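4.3 Handing over table work to the arms

This section applies to Grimudov sites where kitchen and tableware handling moves from manual work to a two-arm Surell station. Read section 4.2 first.

What changes for staff

Attendants no longer reach across the mat during a run. Their work becomes layout, supervision and recovery after a stop. Allow 3 shifts for each attendant to change over. During this period the attendant works with a trained operator - not alone.

Setting up the station

1. Press the stop button and confirm that the Sollar panel shows HOLD.
2. Lay the mat flat. No cable may run under it.
3. Place the large items (cabinet, oven, racks) at the positions on the layout sheet.
4. Place plates and food items within reach of at least one arm.
5. Check that each gripper is open and empty.
6. Step behind the floor line and select layout 124 on the panel.
7. Set speed to 2 for a new layout. Setting 100 is for approved layouts only.
8. Release HOLD.

CAUTION: Cables at the wrist move with the arm. Keep hands, sleeves and hand tools clear of the loop, including when the arm is standing still.

NOTE: If a plate is dropped or out of place, do not correct it by hand during the run. Select HOLD, wait for the panel tone, then enter the work area.

NOTE: Record each stop in the Koskela log before the end of the shift. Supervisors use the log to plan staffing - it is not a record of attendant performance.
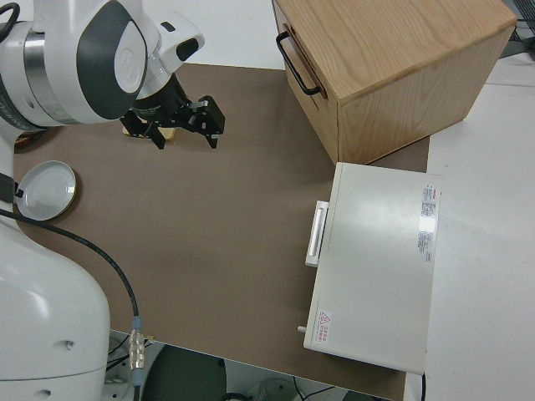
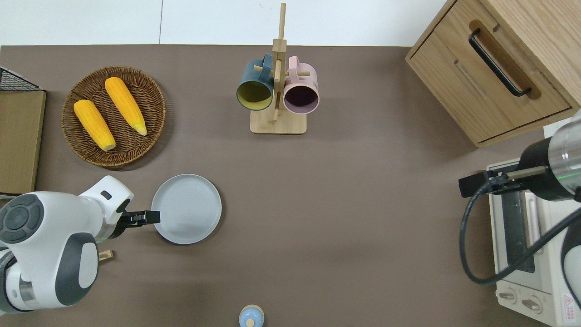
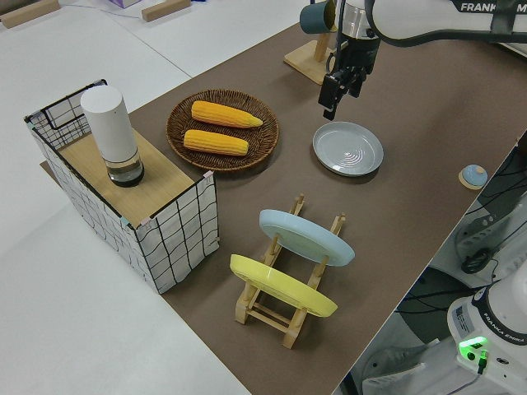
Figure 4-3. Tabletop station with mat, arms and black parallel grippers. Second view: left gripper at the edge of the gray plate, right gripper open.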